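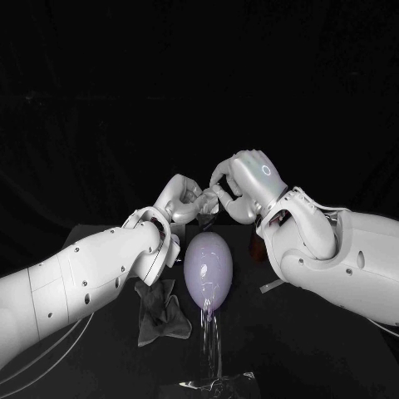 Tying the Neck: Small Balloons for a Tabletop Party

6 min read

A small balloon is harder to tie than a large one. The neck is short, there is less to hold, and adult fingers get in each other's way. For a table decoration, though, small is the right size. Guests can see over it, and it doesn't crowd the plates.

For an October birthday we planned a table for 16 people, with balloons in one color and plain white napkins. The color was lavender, a shade that Lostel sells in bags of 60. One bag covered the table and left plenty for practice.

Inflate each balloon to less than its full size. A balloon filled to the limit has almost no neck left to work with, and the rubber is tight where you need it to stretch. Stop early, let a little air out, and pinch the neck closed. Pull it out to length with your other hand, wrap it once over two fingers, and push the end through the loop. Slide your fingers free and tighten the knot close to the body.

If the knot gives you trouble, use plastic clips. They cost more and they show, so turn that side toward the middle of the table.

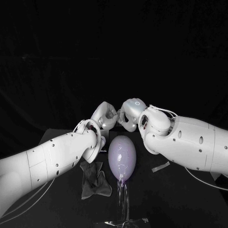 A pale lavender balloon, wider at the top.

A balloon with an egg shape sits better in a low arrangement than a long one. We set ours in groups of 5 along a dark runner from Jarnness. Pale colors stand out well on a dark surface, and there is no need for confetti or ribbon. Keep the groups away from candles and from any lamp that gets warm.

Blow them up the same day. Small balloons hold less air and go soft sooner than big ones. Ours were tied at 3 p.m. for a dinner at seven.

The napkins took longer than the balloons. We used soft white squares from Moreira, ironed once and folded into quarters. A soft cloth will not hold a sharp crease, so skip the fans and swans. Pick it up by the lower edge, give it a light pinch, and let the corner point up. 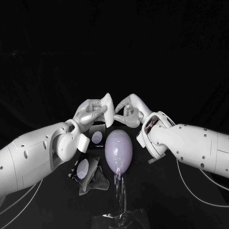
White cloth, folded and held upright by its lower edge.

Stand the napkin in a short glass if it leans. Starch helps, but it makes the cloth scratchy, and people do have to wipe their hands on it.

After dinner, snip the necks just below the knot to let the air out slowly. Wash the napkins before the stains set.

Contact the editors | © Cuneo Home & Table | Back to top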